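Category: Setup Guides > Safe Operation
3 min read | 27 shares | 8 comments

Section 4. Rules for work with the Orkon hand-held grippers

4.1 Keep both cables on the outer side of your arms. A cable must never cross the work surface.

4.2 Close the jaws slowly on thin plastic parts such as lids. Start from the edge.

4.3 Hold one gripper still while the other one is moving a part.

CAUTION: Do not put your fingers between the jaws while the gripper is connected.

4.4 Keep the marker on top of each gripper clean, and do not cover it with your sleeve.
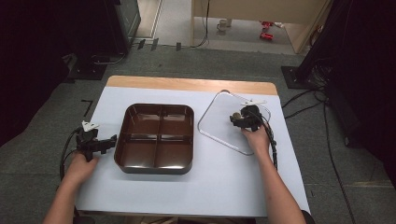

4.5 After every 8 recordings, put both grippers down and rest your wrists. The operators in Hollport asked for this rule and we kept it for all sites.

Note: The jaws must be checked after 4000 closings. Write the number in the Fletico log sheet, also when you find no damage.

4.6 If a part falls on the floor, stop the recording first. Then pick up the part.

Next: Section 5, Storage of grippers and cables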